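Okay, hi everybody. Slide one, leave it up while people find seats. Say hello to the Prutholm folks in the back row!

So I'm going to talk about sourdough, and mostly about how I kept killing it. I got my first starter from Petronella Fourie in a jam jar with a strip of tape on the lid that said FEED ME, and I had it dead in 13 days. (Pause here, people usually laugh. If they don't, keep going.)

What I did wrong: I fed it on a schedule I found on the internet, and my kitchen is freezing. A starter doesn't care what the clock says. In a cold kitchen it eats slowly, and if you keep pouring fresh flour on top you water it down until there's hardly anything alive in there.

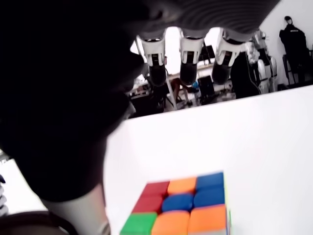
Sizwe Mtshali wrote back after I sent the draft around and told me I'm too hard on schedules - he feeds his every morning with his coffee, same spoon, same jar, and it has never once let him down. Fair enough, Sizwe, but your kitchen is warm.

Ask for hands: who has a starter right now? Who has one they're scared to look at?

Next bit is flour. I like whole rye for feeding and plain bread flour for the loaf. Rye wakes things up fast. If all you've got is all-purpose, use that, it'll be fine, it just takes longer. Pass the two jars around now or I'll forget like I did in November.

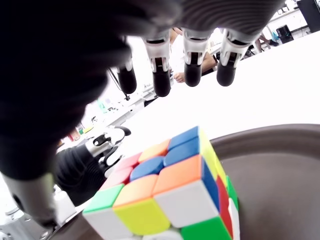
Page last changed: August 2020

Smell. Spend real time on this! Yogurt is good, green apple is good, nail polish remover means it's hungry. Gray liquid on top, also hungry. Stir it in or pour it off, up to you. Pink or orange streaks, throw the whole thing out, jar too, and don't let anyone talk you into scraping.

Then the Moldovan bread story, Irina Văduva's grandmother and the wooden trough. Keep it short, I ran way over last time.
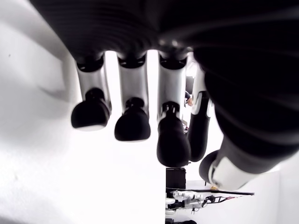 Notes by Rhona Innes

Part two, the actual loaf. 4 things on the slide: mix, fold, shape, bake. I fold every half hour for the first two hours and then leave it alone. Wet hands, not floury ones. Shaping is easier to show than to say, so get the dough out of the cooler here and talk while I do it.

Baking: heavy pot, lid on, oven as hot as it goes. Lid off after 25 minutes - no, check the card, mine runs hot. Let it cool before cutting. I never do, but say it anyway.

Questions. Desta Ambaye will want to ask about freezing starter. Yes, you can, dry it first if you have the patience.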